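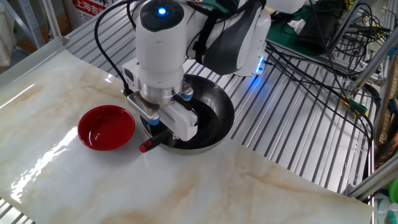
Pourquoi les ménages remplacent-ils leurs poêles ? Le motif le plus souvent déclaré est l'usure du revêtement intérieur, devant la déformation du fond et le changement de plaque de cuisson.

4.2. Motifs de remplacement et durée de détention

Les résultats de cette section portent sur les 3 865 questionnaires exploitables de l'enquête Brakham, passée par voie postale et en ligne auprès des ménages de l'agglomération de Lodden. La question était posée au répondant qui cuisine le plus souvent dans le foyer. Lorsque deux personnes déclaraient cuisiner autant l'une que l'autre, la première à avoir ouvert le courrier répondait, ce qui introduit un biais que nous n'avons pas pu corriger.

Parmi l'ensemble des répondants, 615 ont remplacé au moins une poêle dans l'année précédant l'enquête. Les analyses qui suivent se limitent à ce groupe. La modalité « accroche » a été regroupée avec « revêtement rayé » après relecture des réponses libres, où les deux plaintes sont presque toujours citées ensemble. Le classement des motifs reste le même si on les sépare.

Le changement de plaque de cuisson occupe une place particulière. Il est rarement cité seul par les locataires, alors qu'il suffit souvent aux propriétaires ayant rénové leur cuisine pour renouveler toute la batterie. Yilma avait déjà relevé cet effet dans l'étude Metwally, sur un échantillon plus petit et plus urbain. Nous retrouvons la même tendance dans les communes périphériques.

La durée de détention est plus difficile à établir. Peu de répondants se souviennent de la date d'achat, et beaucoup la rattachent à un déménagement ou à une naissance. Nous avons donc retenu des classes larges. Les poêles noires, modèle le plus courant dans les foyers enquêtés (figure 1), ne se distinguent pas des autres sur ce point. Le diamètre joue davantage : les plus petites, réservées aux œufs ou aux crêpes, sont gardées plus longtemps.

Figure 1. Poêle noire et surface de travail brillante à motif de marbre.

Un sous-échantillon de 200 ménages a ensuite été interrogé par téléphone en octobre sur le devenir de l'ancien ustensile. La réponse dominante est la conservation : la poêle remplacée rejoint un placard bas, la cave ou le matériel de camping. Le dépôt en déchetterie vient ensuite, puis le don. Plusieurs personnes ont dit ignorer si une poêle revêtue se trie avec les métaux, et les consignes de la commune, distribuées avec le calendrier de collecte, ne mentionnent pas ce cas.

Ces entretiens conduisent à nuancer le tableau 2. Un remplacement déclaré n'est pas toujours un retrait, et l'ancienne poêle peut encore servir plusieurs fois par mois. Les estimations fondées sur les seuls achats, comme celles du panel Plokalton, surestiment donc le flux d'ustensiles mis au rebut. L'écart ne peut pas être chiffré avec les données dont nous disposons. La section 4.3 examine la question pour les casseroles, dont le remplacement se fait plus souvent par lot.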